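Stiris A2 Aluminum Corner and Base Trim

Manufacturer: Pretis
Sold by: Zorkero Building Supply
Finish: silver-grey, matte
Page last revised: September 25, 2020

Product overview

Stiris A2 is an extruded aluminum trim for interior walls. It covers the joint where two walls meet and the joint where a wall meets a hard floor. The same section is used in both positions, so a room can be finished with one stock item. It is suitable for papered, painted and plastered walls above tile, stone or sealed concrete.

The trim is supplied with two edge fins that sit flat against the wall. The fins are thin enough to follow a slightly textured surface such as vinyl or embossed wallpaper. On deeply textured walls the gap behind the fin should be filled with a neutral-cure sealant before the trim is pressed home.

The A2 section replaces the older A1, which had a single fin and was discontinued in February. A1 and A2 lengths can be joined end to end but the faces do not line up exactly. Customers extending an existing A1 run should order enough A2 to finish at an inside corner.

Specification

Material: extruded aluminum alloy, anodized
Profile: two-fin, closed back
Length per piece: 2 m
Pieces per carton: 200
Fixing: construction adhesive or countersunk screws
Use: interior only

Where to use it

Inside corners take the most wear in small rooms, where furniture and stored items are pushed up against the walls. Wallpaper tends to lift first at the corner and along the bottom edge. Trim at both places holds the paper edge down and keeps mop water away from the backing.

Stone and stone-look floors are seldom level right up to the wall. Dry-fit each length before applying adhesive and mark the high points in pencil. A gap under the base run can be closed with sealant; a larger gap should be corrected in the floor.
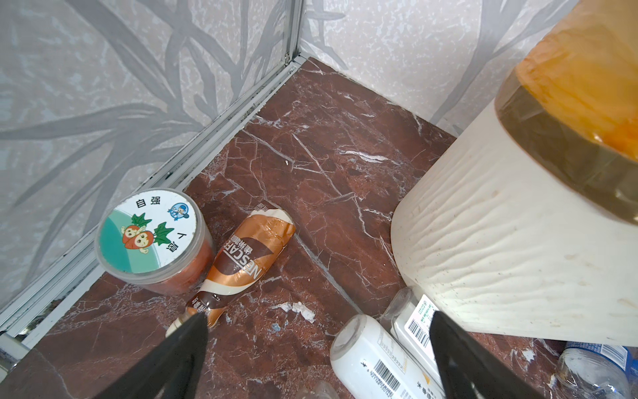

Silver-grey aluminum trim at a papered wall, with marble floor tile.

Installation

Remove loose paper, dust and old adhesive from the wall. Let new plaster dry fully. Cut the trim with a fine-tooth blade made for non-ferrous metal and deburr the cut end with a file.

Fit the vertical piece first. It should stand on the finished floor and run to the ceiling or to the underside of the cornice. Then fit the base runs, butting each one against the vertical piece. Miter cuts are possible but are not needed at inside corners.

Apply adhesive in a continuous bead down the center of the back face. Spot application leaves hollow sections that rattle when struck. Press the trim in place and hold it with low-tack tape until the adhesive sets. Cure time depends on the product used – follow the adhesive maker's data sheet.

For screw fixing, drill and countersink the trim before it goes on the wall. Screws are recommended over old gloss paint, where adhesive bonds poorly.

Cleaning and care

Dirt collects in the seams between the fin and the wall and should be removed before it hardens. Use a soft brush, warm water and a mild detergent. Rinse and wipe dry. Do not use chlorine bleach, oven cleaner or steel wool on anodized surfaces. Acidic tile cleaners will stain the finish and should be kept off the base run when the floor is washed.

Seams that are hard to keep clean can be closed with a thin line of clear silicone. Clean and dry the seam first – silicone applied over grime will peel.

Ordering

Stiris A2 is sold by the piece or by the carton. Orders of 500 pieces or more ship direct from the Pretis plant and need a delivery address with forklift access. Smaller orders ship from Zorkero stock in cardboard tubes.

Matching end caps and the Hennessy low-odor adhesive are listed separately under Trim Accessories. Cut lengths cannot be returned. Full lengths may be returned unopened in the original tube.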